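Drovano Household Chores

Drovano is a set of around 300 short recordings of everyday cleaning and tidying, with written notes for each one. It covers wiping down appliances, clearing floors and sorting empty bottles. The notes were written in the Drerkell format, one text file per recording.

Files

clips/ holds the recordings, notes/ holds the text, and splits/ holds 3 lists: train, check and test. The test list has 50 entries.

Wiping

Refrigerator doors make up most of this group. A note gives the surface, the cloth and what the free hand is doing.
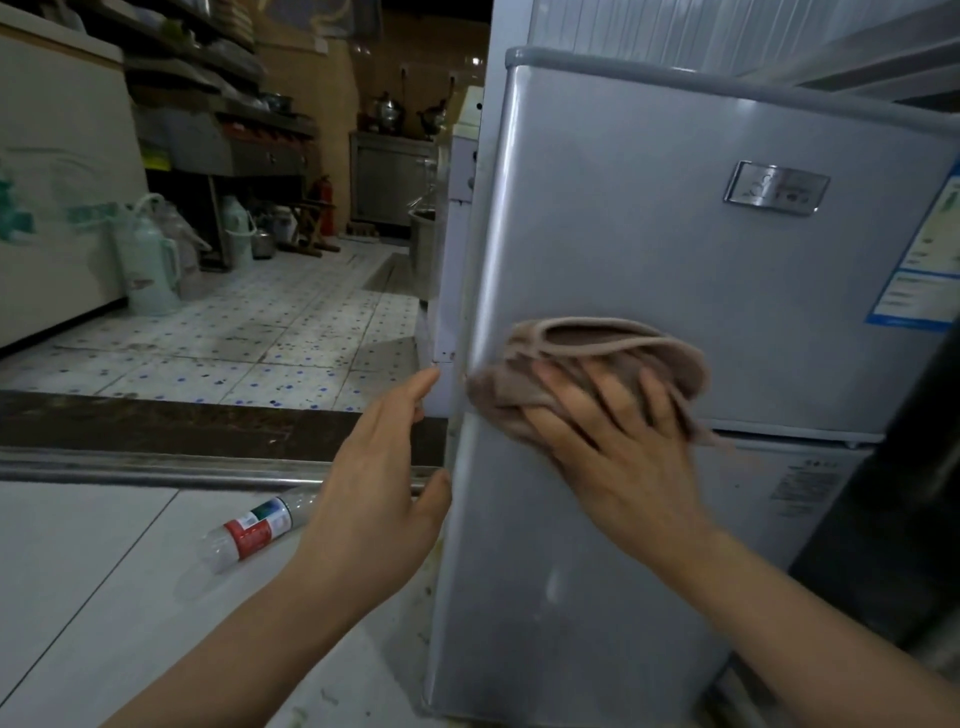

Wiping notes start when the cloth touches the surface and end when it is lifted for good. Short pauses to refold the cloth stay inside the same note.

Bottles

Bottles are logged by color and cap – brand names are optional.
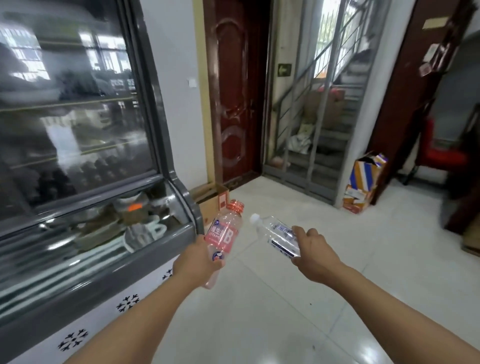
Each hand gets its own line in the bottle notes. Version 1 used a single line for both, and 100 notes had to be rewritten. A pink bottle in the left hand and a clear one in the right are now two entries, with the orange-red cap and the white cap listed separately. Labels are copied only as far as they can be read.

Known gaps

Glass and cans are rare. Freezer contents are not labeled.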